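Course notes: Inside the Desktop Computer
Unit 3, Memory Modules and Slots
Javisura Evening Courses, Estville, 19 January 2024

Before this unit please read again the pages on static electricity. In these notes I use "module" for the memory stick and "slot" for the long connector on the motherboard which receives it.

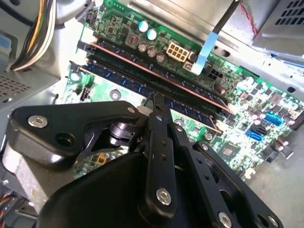
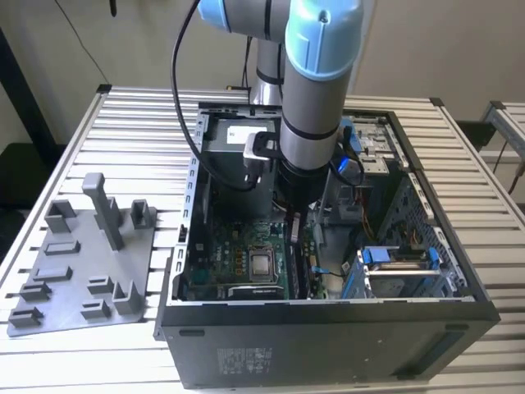
Fig. 3.1 and 3.2. Open desktop case with the motherboard and its memory slots.

3.1 Position of the case
Lay the tower on its side, so that the motherboard is flat and you look down on it. Working on a standing tower is possible, but your hand must push sideways and it is difficult to feel if the force is equal at both ends.

3.2 Finding the slots
The memory slots are long, narrow and parallel, and on most desktop boards they are near the processor. In Fig. 3.1 two modules are seated. Look at the ends of the slots: the small black latches hold the module in its place. On some boards only one end opens, so check this first.

3.3 Removing a module
Disconnect the power cable. Touch bare metal of the case. Open the latches with light pressure outward. Take the module by its short edges and lift it straight up. Do not touch the gold contacts.

3.4 Inserting a module
Compare the notch of the module with the key in the slot. Press down on both ends until the latches close.

Please note: in Fig. 3.2 the processor has no cooler on it. Never switch on a computer in this state.

Homework: read pages 30 to 39 in the Hodoroagă workbook and write down which slots your own board manual recommends for two modules.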